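Waffle Cloths and Towels: Your Questions

We get a lovely pile of questions at Nillosden every week, and most of them are about cloth with a raised weave. I've put the usual ones together here. If yours is missing, send it in and I'll have a go!

What is a honeycomb weave?

It's a weave where some threads float over the others and pull the cloth up into little ridges, with a hollow in the middle of each cell. You'll hear it called waffle weave too, and people use the two names quite freely. The cells can look square or more like diamonds, depending on how the cloth is set up on the loom and which way you hold it.

Why does it dry things so well?

All those ridges and hollows give you far more surface than a flat cloth of the same size. Cotton ones get better after a few washes as well, so please don't give up on a new towel that seems to push the water about. Mine took four washes and now I reach for it before any other.

Will it shrink?

Yes, and more than you expect the first time. Our Plandard tea towel comes off the loom generously sized for exactly that reason. If you're sewing with waffle cloth off the roll, wash it before you cut it, then wash it again if you can bear to wait.

How hot can I wash it?

40 degrees is fine for everyday use. White cotton can go to 60 if it has been mopping up in the kitchen. Leave out the fabric softener, as it coats the fibres and the cloth stops soaking things up.

Can I iron it?

You can, but you'll squash the texture that makes it so nice! Give it a good shake while damp, pull the corners straight and hang it up. If you've already ironed one flat, a wash usually brings the weave back.

Mine has a pulled loop. Is it ruined?

Not at all. Ease the thread back through with a blunt needle, working from the wrong side. Don't snip it, or you may end up with a hole.

Do you sell white cloth by the metre?

We do. It's the Tambunan range, 100 per cent cotton, and Kamarul Pelupessy cuts the orders every Monday, so anything that reaches us over the weekend goes out quite quickly. Small samples are free, and I'd always ask for one if you're trying to match something you have at home. 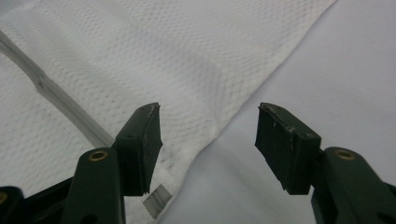
For curtains or a bedspread, order the whole length in one go so that it all comes from the same roll. Whites vary more than you'd think from one batch to the next.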